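Te Moana科学教育馆 少年读本
机器人工作站是怎样安装和保养的
适合年龄：9至12岁
更新日期：2025-11-13

本馆二层的Clinasus工作站是一台用来分拣小零件的机器人设备，由Senetix公司提供，日常维护由本馆设备组负责。许多同学参观时会问，机器人来到这里以后，是不是插上电就能工作？本文介绍工作站从安装到保养的主要步骤。文中较难的词语，在文末有简短解释。

一、工作站由哪些部分组成

一个完整的工作站，除了机械臂以外，还有许多同学们平时不太注意的部分。

底座在最下面，用螺栓牢牢固定在地面上。机械臂装在底座上，由一节一节的“关节”连接起来，每个关节里都有电动机。机械臂的末端叫作“腕部”，相当于我们的手腕。腕部的前面装着夹爪，作用与手指相似。

旁边的灰色柜子叫控制柜。控制柜里的计算机负责计算每个关节应当转动多少、什么时候转动。工作人员手里拿着的、带屏幕的设备叫示教器，可以用它教机器人走到某个位置，也可以用它让机器人停下来。

工作站四周有透明的围栏，围栏的门上装有安全开关。门一打开，机械臂就会停止运动。围栏外还有一个红色的大按钮，叫作急停按钮。

二、安装的第一步：把底座放平

机器人安装得是否准确，首先取决于地面和底座。如果底座歪了一点点，机械臂伸出去以后，末端就会偏得更多。同学们可以拿一把长尺做个小实验：一只手握住尺子的一端，轻轻转动手腕，看看另一端移动了多远。

安装人员先用水平仪测量底座的四个方向，哪一边低了，就在那一边垫上薄薄的金属垫片，然后再测量。去年10月安装时，负责安装的工程师Nokuthula Mtshali和同事花了整整一个上午做这件事。她在工作记录中写道：“垫片换了好几次，午饭前读数终于稳定。下午开始接线。”

底座放平以后，安装人员用扭矩扳手拧紧螺栓。这种扳手能够显示用了多大的力气。螺栓太松，机器人运动时会晃动；太紧，螺栓可能受损。每拧好一颗，就在螺栓和底座之间画一道彩色的细线。以后检查的时候，只要看看细线有没有错开，就知道螺栓有没有松动。

三、接线与通电

机械臂里面和外面都有许多电缆。有的电缆送电，有的电缆传递信号，还有细细的软管输送压缩空气。机械臂要弯曲和转动，所以电缆不能拉得太紧，要留出一段余量，也不能太松，以免钩到别的东西。安装人员会先在断电的情况下，慢慢地把每个关节转到不同的角度，看看电缆是否顺畅。

所有接头都贴有编号，编号与图纸上的编号一一对应。接线完成后，由另一个人拿着图纸重新核对一遍。在Clinasus工作站，核对接线的是设备组的Marama Lowther。她核对完每一页图纸，都要在右下角签名。

第一次通电时，所有人都要站在围栏外面。控制柜启动以后，先让它自己检查2分钟，再观察屏幕上有没有报警信息。

四、让机器人知道自己在哪里

刚刚通电的机器人并不清楚零件盘在什么地方，也不清楚桌面有多高。工作人员要告诉它，这项工作叫作校准。

校准时，在夹爪的位置装上一根带尖头的金属棒。工作人员用示教器慢慢移动机械臂，让尖头分别对准台面上的几个标记点。每对准一个点，就把这个位置记录下来。控制柜根据记录下来的点，算出台面的高度和方向。

这项工作需要耐心。机械臂移动得越接近标记点，速度就要调得越慢。有时候只差一张纸的厚度，也要退回去重新对准。

校准结束后，取下金属棒，换回夹爪。夹爪的长度与金属棒不同，因此还要把夹爪的长度输入控制柜。如果忘记了这一步，机器人就会以为自己手里还拿着那根金属棒。

五、在计算机里先练习 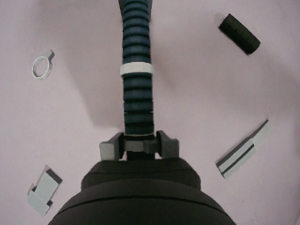 调试夹取程序的时候，工作人员常常先在计算机里建立一个虚拟的工作站，让虚拟的机器人做同样的动作，这种方法叫作仿真。仿真中即使发生碰撞，也不会损坏真正的设备，程序可以修改以后再试。画面中的夹爪朝着台面，夹着一根很长的深蓝色圆柱，圆柱表面有一圈一圈的棱纹，离夹爪较远的一段上还有一个白色的环。夹持的位置在圆柱的一端，圆柱的大部分都伸在外面。遇到这样的物体，工作人员就要多想几个问题：机械臂转动时，伸出去的那一头会扫过哪些地方？会不会碰到台面上的其他零件？同学们可以看一看长圆柱两侧的四个小零件，它们各占一处，彼此没有接触。假如要把圆柱向左或者向右转动，应当先抬高多少，才不会碰到它们呢？

仿真也有做不到的事情。真正的零件表面可能有油，真正的软管会因为天气变化而变硬或变软，这些情况很难在计算机里全部表现出来。所以，仿真通过以后，还要在真正的工作站上用很慢的速度再试一遍。Clinasus工作站的规定是，第一次试运行必须由两个人在场，一个人操作示教器，另一个人站在急停按钮旁边。

六、调整夹爪的力气

夹爪用多大的力气，要根据零件来决定。同学们拿鸡蛋和拿铅笔盒，用的力气也不一样。

工作人员从最小的力气开始试。夹起零件，停一停，再放下，观察零件有没有滑动，表面有没有留下压痕。如果滑动了，就把力气增加一点。如果有压痕，就减小一点，或者换一种更软的指垫。

指垫是贴在夹爪内侧的一层材料，直接与零件接触，也是磨损最快的部分。设备组准备了几种软硬不同的指垫，放在控制柜旁边的抽屉里，每种都有单独的格子。

七、每天、每周和每月的保养

工作站开始使用以后，保养工作就固定下来，写在一张表格上。

每天开馆之前：
用干净的布擦拭台面和夹爪。
检查围栏里有没有遗落的工具或零件。
按一次急停按钮，确认机器人能够停下，再按步骤恢复。
让机械臂用低速运动一遍，听一听有没有异常的声音。

每周：
查看螺栓上的彩色细线有没有错开。
查看电缆和软管的外皮有没有磨损。
检查指垫，必要时更换。
清洁控制柜的空气滤网。

每月：
重新对准一个标记点，看看校准结果有没有变化。
把控制柜里的程序复制一份，保存在另外的地方。
核对备用零件的数量。

除此以外，关节里的润滑油脂要按照使用时间更换。控制柜会自动记录机器人运行了多少小时。上一次更换油脂时，记录上的数字是2709小时。这项工作需要专门的工具，由Senetix公司Betthorpe服务站的技术人员来完成。

八、一次真实的维修

有一天上午，机器人夹起零件以后，零件总是慢慢地向一边倾斜。值班人员按照规定停机，在围栏门上挂好“正在检修”的牌子，并锁住了电源开关。钥匙由进入围栏的人自己保管，这样别人就不会在里面有人的时候通电。

Marama Lowther先检查指垫。两侧的指垫看上去都还完整，但是用尺子一量，左边的比右边的薄一些。她换上了一对新的指垫，倾斜减轻了，却没有完全消失。

接着，她检查了夹爪的安装螺钉，发现其中一颗松了。拧紧以后，她在低速下让机器人连续夹取了59次，零件都没有再倾斜。整个过程用了将近40分钟，其中大部分时间用于检查和试验，更换指垫和拧紧螺钉只占很小一部分。

维修结束后，她在记录本上写下了故障的现象、检查的顺序、更换的零件和试验的次数。设备组后来又在每周的保养项目中增加了一条：检查夹爪安装螺钉。

九、参观时请注意

参观Clinasus工作站的同学，请站在地面黄线以外。
请不要倚靠或者拍打围栏。
机器人停止不动时，可能正在等待下一个信号，随时会再次运动，请不要把手伸进围栏的缝隙。
看到工作人员挂出“正在检修”的牌子时，请保持安静，不要与正在操作的人员说话。有问题可以写在提问卡上，投入工作站旁边的信箱。

十、词语解释

底座：固定在地面上、支撑机械臂的部分。
关节：机械臂上可以转动的连接处。
腕部：机械臂末端、连接夹爪的部分。
示教器：用来操作机器人、教机器人记住位置的手持设备。
校准：让机器人准确知道台面和零件盘位置的工作。
仿真：在计算机里用虚拟的设备做试验。
扭矩扳手：能够显示或者控制拧紧力气的扳手。
急停按钮：遇到危险时让机器立即停止的按钮。

十一、想一想，做一做

请准备一把夹子和几样家里的小物品，例如橡皮、干面条和一张卷起来的纸。用夹子分别夹住物品的中间和一端，把它们提起来，看看有什么不同。把观察结果画下来或者写下来，注明夹的是什么位置。老师可以将全班的记录交到本馆一层服务台，设备组会选出一部分，张贴在工作站旁边的展板上。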